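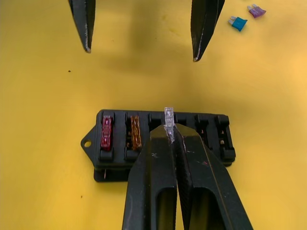 Most advice on writing a film review tells you to find your voice. I doubt it helps. What you need first is a decent set of notes and a limit of 500 words, and you can worry about your voice when you've got something to say.

I'll use *Murkside*, a slow religious drama that Bririx put up in March, as my test case.

## 1. Watch it without the press notes

The notes for *Murkside* call it "a meditation on doubt". Perhaps. If you read that first you'll spend the whole film spotting doubt, and your review will say what theirs says. Leave them shut until you have a draft.

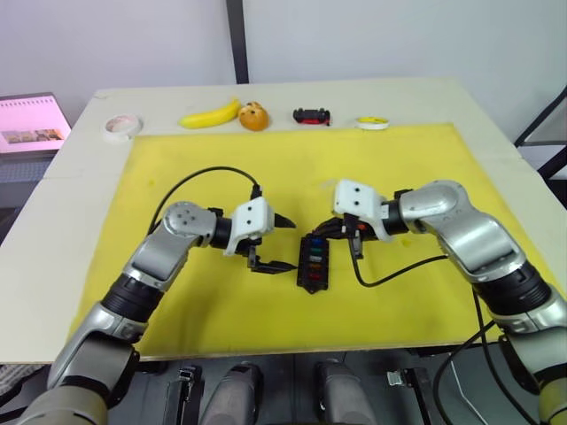
Write down what a shot makes you look at before you write what it means. Reviewers love to skip this bit and go straight to symbols. Put a small black fuse box in the middle of a big yellow mat and the eye goes to the box, and there's no theology in that. The same goes for the priest in his dark coat on the beach. He may stand for lost faith, or he may be the only dark thing on the sand. Note the coat and decide later.

## 2. Time one scene

Pick a scene that felt long and check it. I'd have sworn the confession in *Murkside* ran for half the film. It runs 27 minutes, still too long in my view, but now I can complain with a number.

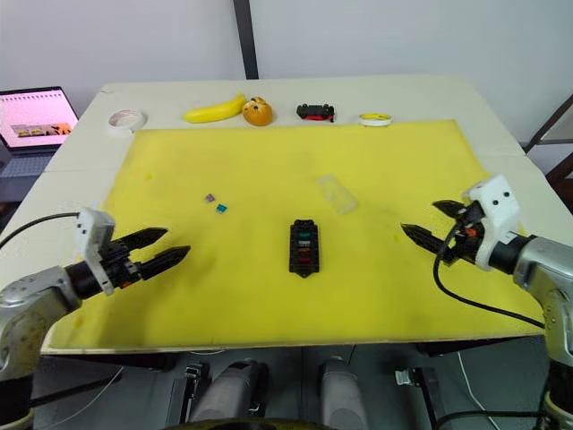 *Yellow foam mat on a white tabletop, gripper fingers open on the left.*

## 3. Keep the plot to 2 sentences

Readers can get the story anywhere. If yours needs a third sentence, you're probably hiding from having an opinion.

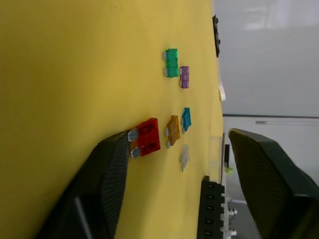
## 4. Cut the safe words

Search your draft for "powerful", "haunting" and "thought-provoking". Delete each one and see if the sentence still says anything. In my first go at *Murkside*, four of them didn't, so out they went.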